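Folding on the bed

11 July 2019

We moved to Kikberg in January and I still have no real place for folding clothes. The table is too small, so I use the bed. I put the striped mat over the quilt first, and then every piece has a flat place.
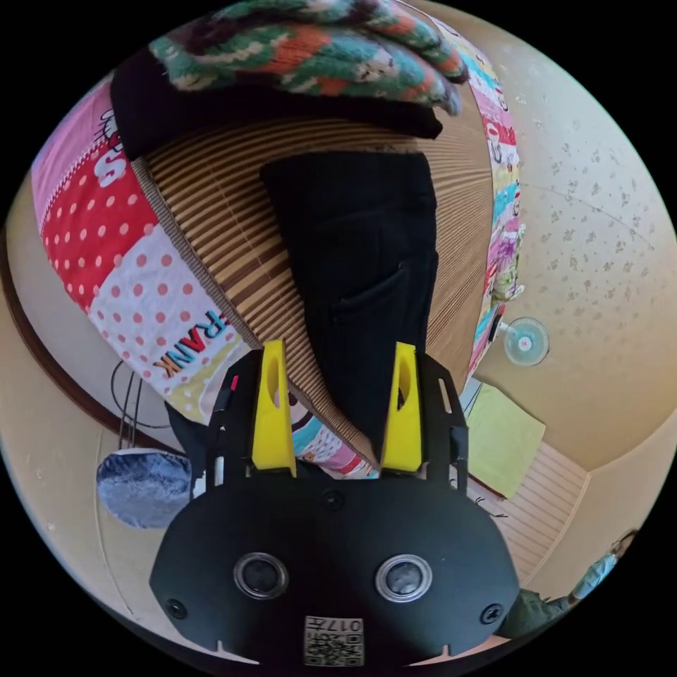

My mother used to iron everything. I only fold, and I press with my hand - it is enough for me.

Dark things first

Black and navy clothes show all the dust, so I do them before the others. If they hang over the side of the bed for some time, I don't worry.
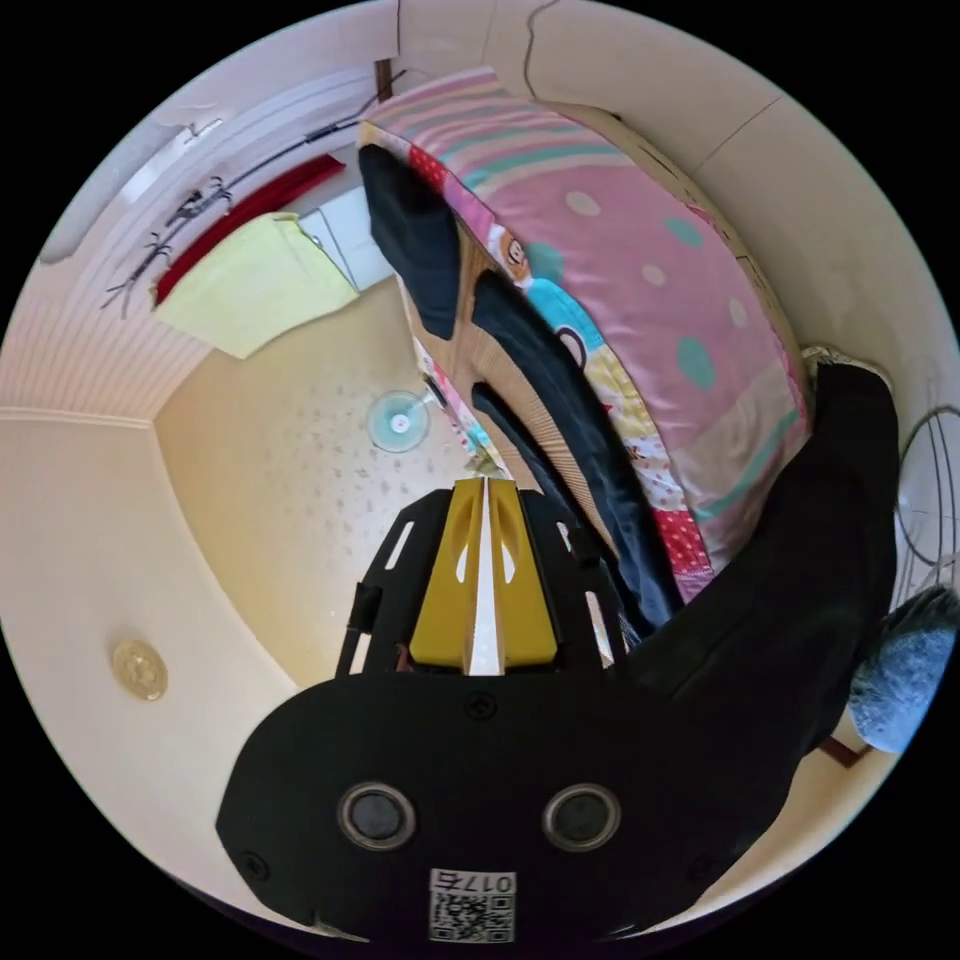 Big pieces

For a big black cloth I need the whole mat. I lay it down, pull the corners, and fold it in 2. The last corner always twists.
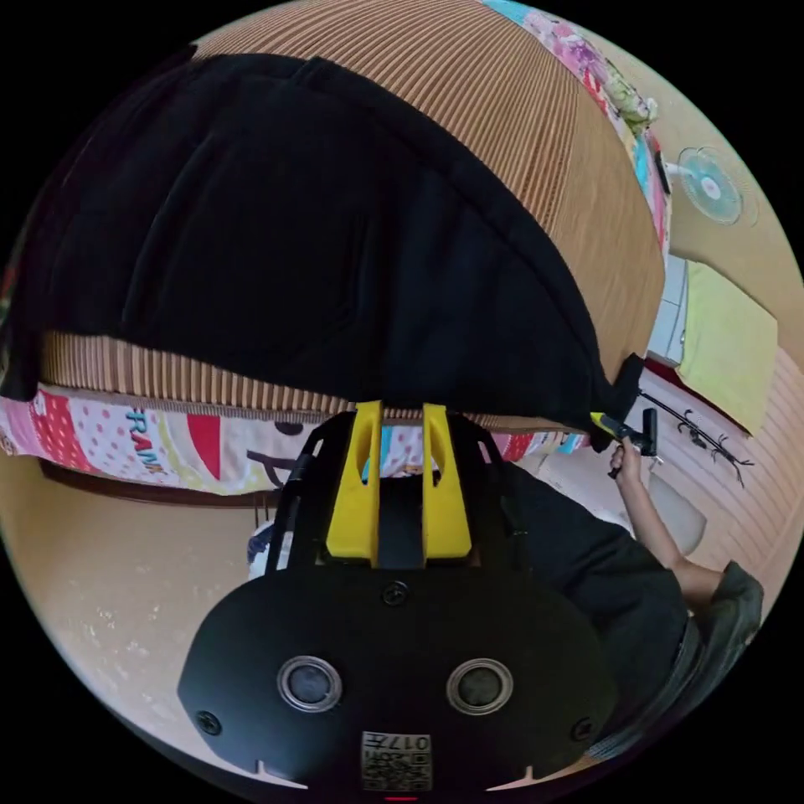
What is next

I want to buy a low shelf from Womstead, 70 cm wide. Maybe next month.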